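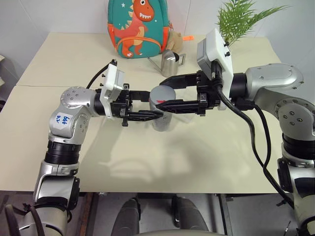 Figure 5. Two-arm hold on a lidded container, Trelance bench unit.

Section 5: Recovering from a stalled two-arm hold

Fault 619 is reported when both grippers are closed on one object and the controller finds that the arms are pulling against each other. The arms stop and keep their position.

CAUTION: Motor power remains on during Fault 619. Keep hands away from the fingers until step 3 is complete.

1. Press Pause on the Grellura console. Do not press Resume.
2. Check that all persons are standing clear of the table and of both elbows.
3. Select Hold, then Release Torque. The arms may sink by roughly 2 cm.
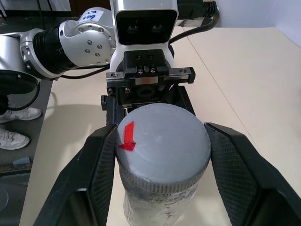
4. Open one gripper only. The other must keep its grip on the body of the container — never on the lid alone.
5. Inspect the finger pads. A worn or dirty pad is the usual cause of a repeated fault and should be replaced before work continues.
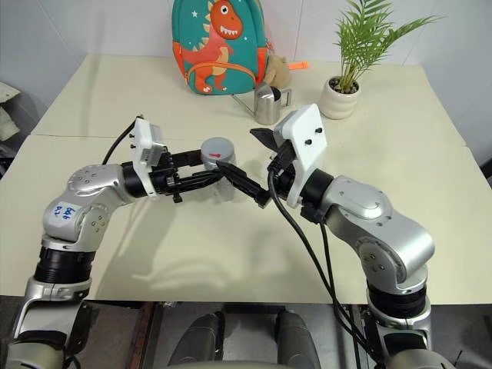

6. Move the free arm back to its rest position at low speed, watching that the cables do not catch on the table edge.
7. Lower the container, open the second gripper and clear the fault.

NOTE: If the fault returns within 3 cycles, take the unit out of use and inform Teshome Service.

Comments (2)

cledlow_lab: Release Torque is greyed out on our console unless Hold is pressed twice. Could step 3 mention this?

benchuser: Same on ours. New pads cured the repeat faults.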